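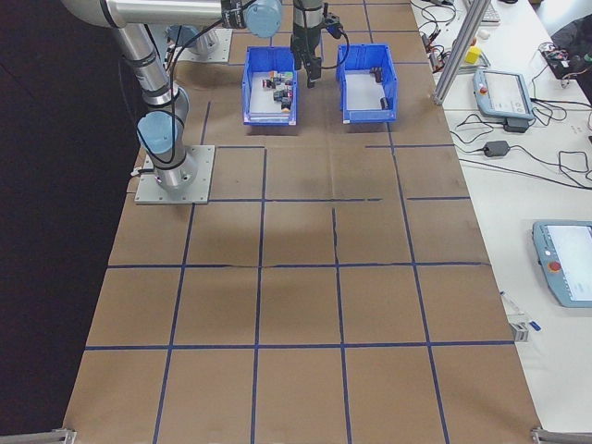
Breduvbridge Evening Skills Programme
Progress report to the Mac an tSaoi Fund
Second period, to the end of June

1. Summary

The programme offers free evening classes in bookkeeping, written English and basic maths to adults living in and near Breduvbridge. The grant pays for tutors, room hire, printed materials and a travel allowance. In this period 88 learners enrolled, against a target of 80 in the grant agreement. Teaching went ahead as planned except for two weeks in the bookkeeping strand, described in section 3. Spending is within budget. We are asking for one change, set out in section 6.

2. Enrolment and attendance

Written English drew the most interest and filled before the leaflets had all gone out. Maths was slower. We moved its start time from 6 pm to 6.45 pm after several people told us they could not get across town from work, and the group filled over the following fortnight.

Attendance held up well until the clocks changed and then dipped in all three strands. The Friday maths class suffered most and we do not plan to run on a Friday again. Learners who miss two sessions in a row now get a phone call from the office. Most of those we reached had changed shifts or had a child off school, and many came back when they were offered a place in the other group.

30 learners have left the programme before finishing. Where we know the reason it was usually a new job or a move. We do not have a reason for all of them, and the leaving form has been shortened to a single page in the hope that more people will send it back.

3. Teaching

The bookkeeping strand lost two weeks when the heating at the Pinska Centre failed and the upstairs rooms were closed. The sessions were added to the end of the course. Two learners could not make the new dates and were given the worksheets and a telephone tutorial instead.

The bookkeeping tutor has rewritten the unit on VAT. The old version took learners through a full return in one evening, which was too much for people who had never seen one. It is now spread over three sessions, with a practice set of invoices and receipts from a made-up cafe. Feedback on the new unit has been good, though some learners would still like more time on the software.

In written English we have dropped the long reading passages and use letters, forms and work emails. Tutors report that homework is handed in more often. Spelling remains the thing learners ask for most, and a short optional spelling session now runs before the main class.

4. Premises

Our hire agreement with the Pinska Centre runs to the end of the grant year. The ground floor room is still the best one for us as it has step-free access and is close to the bus stop. The upstairs rooms are adequate but noisy when the hall is in use. We have asked for quieter rooms on hall nights and are waiting for an answer.

5. Money

Spending on tutors and rooms is in line with the budget. Printing cost more than expected - the rewritten bookkeeping unit had to be run off twice after page numbers were left out. The travel allowance is underspent, with £2,936 remaining. Take-up was low in the first period because learners had to pay the fare and claim it back. They can now collect a bus pass at the first session, and claims have risen, but we will not use the full amount by the year end.

The licences for the Futuneo accounts package were renewed at last year's price.

6. Change requested

We would like to move the unspent travel money to childcare costs. It was the most common request on the mid-course survey, and a registered childminder near the centre has places on class evenings. If the Fund agrees by the end of the month, we can offer this from the start of the autumn term.

7. Next period

Autumn enrolment opens in August. We plan to run the same three strands, with a second written English group if a tutor can be found. The post has been advertised once without success and will be advertised again with slightly longer paid preparation time. Exam entries for the bookkeeping certificate are due in September and will be included in the next report, along with the results of the maths reassessment.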